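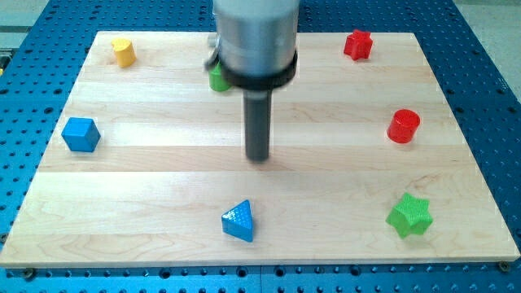
Colorful blocks on the wooden board, Friday session at Helimstead

Readers of this page have asked which surface is best suited to block play, and I wish to set out my own view. For two years I have preferred a pale wooden board to cloth or a play mat. A block with a small or curved base stands more securely on it, and bright colors are easy to find against light wood.

The board should be fastened down at the corners before any pieces are brought out. I also recommend spreading the blocks along the edges at the start and leaving the center clear - the open space is then available for building. Araceli Bañuelos prefers to begin with everything in one pile, and I respect her experience in the matter.

Cleaning is done with a soft cloth wiped along the seams. The next notes, on storage boxes, are planned for September.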